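The Bags of Deltgate

When my aunt Pierina Marino moved out of Deltgate, she left me two things to finish. One was the letter to the landlord. The other was the bags.

She had saved shopping bags all her life. She did not throw away one, and she did not use many either. They lived in the cupboard under the stairs, and when you opened the door they came out slowly, like bread that rises. Uthai Nuchit from the next house told me once that she had 1,607 of them. I asked how he could know such a number. He said that she had written it on the inside of the door, in pencil, and he was right.

I went there on a Saturday, with a sandwich and the radio. The furniture was gone already. My steps made no noise on the carpet, and I spoke to myself a little, to have some company. 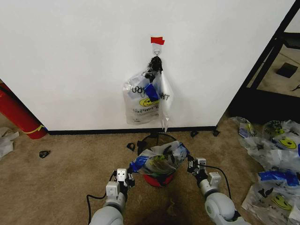
My aunt had rules for bags. A bag with a hole goes to the bin. A bag with a good handle goes to the shop of Rungnapa Kaewsai, who sells vegetables at Clerkeck and gives them again to her customers. A bag with a face is kept. I did not understand the last rule until I was sitting on the floor in front of the wall, where one bag was hanging by a black clip from the little hook, and the yellow face on it was smiling at me, and there was another such face in the bin, and more in the pile on my right. They were all from the same shop. I tried to remember which shop it could be, and then I remembered the winter when I was nine and my mother was in hospital.

That winter my aunt came to us every evening by bus. She brought soup, socks, oranges, once a live plant. Everything came in a bag with a face. My brother and I listened for the noise of it on the stairs - it was a dry noise, like leaves - and we ran to open before she could ring.

I turned off the radio. For some time I did no work at all.

Then I telephoned her. She was in her new room, and behind her somebody was playing cards loudly.

"Are you finished?" she asked.

"No. I found the ones with the face."

"Ah," she said. "How many?"

"I did not count."

"You should count. I have a place for them here."

"Aunt, it is a small room."

"Vichien Phuthong has the room beside mine and he keeps up to 620 jam jars in it," she said. "Do not speak to me about small."

So I pressed them into the basket, the clear ones and the white ones together, and I pushed with both hands to get the air out.

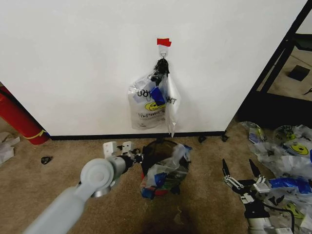

The bag on its hook, over the full basket.

I left that one until the end. When I carried the basket down to the bus stop it weighed almost nothing, and it made the dry noise all the way.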